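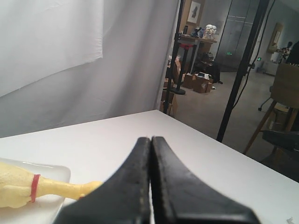

Home | Tickets | Knowledge base | Sign in

Label printer drops jobs over 50 pages
October, opened by Rajeshwari Iyengar

09:10 Dispatch printer on the Arai queue stops partway through long runs. Short jobs print normally. Panel shows Ready, no error code.

09:40 Reproduced with an 83-page test file. Output stopped after page 50 both times. Spooler log reports the job as complete.

10:25 Changed cable and switch port. Same result. Firmware is current.

11:05 Ryota Imai checked the Grakus print server. Job timeout was set to 3000 ms, left over from the old queue. The value on the other queues is blank.

11:20 Cleared the timeout and restarted the spooler. All 83 pages printed, labels aligned, colour bars normal.

13:45 Rajeshwari reran the morning's 9 failed jobs. No faults.

14:00 Mio Mizuno to remove the timeout from the queue template. Status set to Monitoring. Reopen under this number if a job stops short again, and attach the spooler log.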